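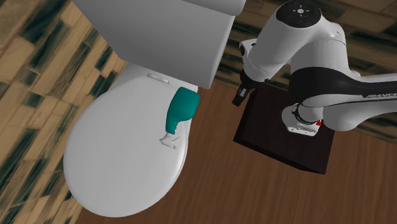 I've been using the Clukgate bathroom pack from Zellov for a fortnight and I'm wondering whether to move from the trial to the full licence. For anyone who hasn't come across it, it's a set of ready-made simulated rooms where you get an arm to tidy up, and I'm having a brilliant time with it. My favourite so far is the toilet one, where the teal spray bottle is lying on its side on the closed lid and the arm has to go and fetch it from its stand next door. The trial gives you 90 room layouts and the full pack has 485. Is the jump worth it for somebody working alone at home? And does the gripper ever get less fussy with bottles? Mine does well if it goes for the thin part near the spray head and badly if it goes for the fat end.

Asked by Pallavi Pandey, 11 December 2022

Top reply, from a Clutham user

Yes, go for it! I had exactly the same wobble before paying and I'm so glad I did. The extra layouts matter much more than the number makes it sound, as the trial ones start to look alike after a while and your arm gets good at those rooms and hopeless at any others. I ran 900 attempts on the trial set and thought I'd cracked it, then the first new layout flattened me.

On the bottle, you're already on the right track with the thin part. What helped me was making the arm come straight down over the lid with the fingers open, one each side, and pause there before closing. If it comes in at a slant it clips the lid. Slow the last bit of the move right down as well – the default speed is far too keen. My saved view of that pause is below, and I'd check yours against it before you touch any of the grip settings.

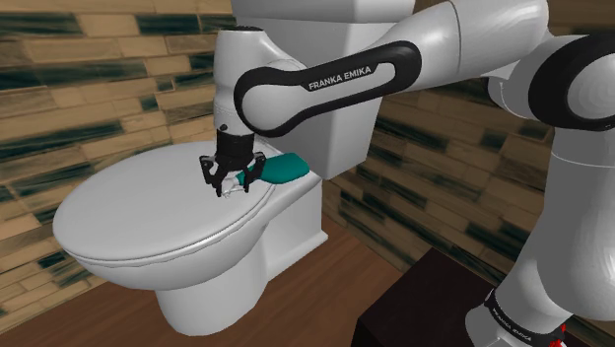

Second reply

depends on your computer. mine's old and the full pack took ages to load, fine after that. the tiles are what slow it down I think, you can switch to plain walls in the room menu

Third reply, from the Nigam group

Agree with the first reply, with one grumble. The handbook is thin on anything to do with grip force, so expect to fiddle. I'm on attempt 1,661 now and still changing things, which probably tells you how much I enjoy it. Try the bottle at a few different angles on the lid before you buy. If you're still having fun after that, get the full pack.

Pallavi Pandey commented: Plain walls, I hadn't spotted that, thank you! Slowing it down tonight.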